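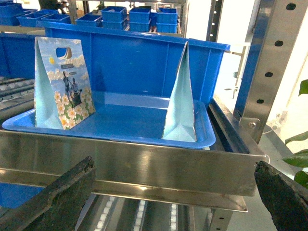

Un sac en papier décoré de nuages et d'un petit soleil, dans un bac bleu.

Pourquoi un fichier compressé prend-il moins de place ?

Quand tu enregistres un dessin ou un texte sur un ordinateur, la machine le garde sous la forme d'une longue suite de 0 et de 1. Plus il y en a, plus le fichier est lourd. Un fichier lourd met du temps à partir par courriel et remplit vite une clé USB.

Pour l'alléger, on utilise un logiciel de compression. Il cherche ce qui se répète.

Imagine une ligne de ton dessin où il y a 11 points bleus à la suite. On pourrait écrire :

bleu bleu bleu bleu bleu bleu bleu bleu bleu bleu bleu

On peut aussi écrire : 11 x bleu. C'est plus court et on n'a rien oublié. Celui qui lit « 11 x bleu » sait exactement quoi dessiner.

Avec un texte, le logiciel fait un peu autrement. Il fabrique une sorte de dictionnaire. Si le mot « dinosaure » revient souvent dans ton exposé, il le note une seule fois et lui donne un numéro, par exemple 7. Ensuite, chaque fois que le mot revient, il écrit 7. À l'ouverture du fichier, il remet « dinosaure » partout où il faut.

Cette compression s'appelle « sans perte » : le fichier ouvert est identique à celui du départ. C'est celle des fichiers ZIP.

Il existe aussi une compression « avec perte ». Le logiciel enlève alors des détails que l'œil ou l'oreille remarque peu, comme deux bleus presque pareils qu'il remplace par un seul. Les photos JPEG et la musique MP3 marchent de cette façon. Le fichier devient bien plus petit, mais les détails enlevés ne reviennent pas. Si on recommence plusieurs fois avec la même photo, elle finit par devenir floue, avec des petits carrés.

Peut-on compresser deux fois un fichier ZIP ? Oui, mais cela ne sert presque à rien - les répétitions ont déjà été retirées.

À toi d'essayer : écris un texte de 2 000 lettres avec seulement des A, puis un autre de la même longueur avec des lettres au hasard. Compresse les deux et compare leur taille. Le premier sera beaucoup plus léger.

Les dossiers Ninberg Junior - Contact - © Éditions Ninberg - Haut de page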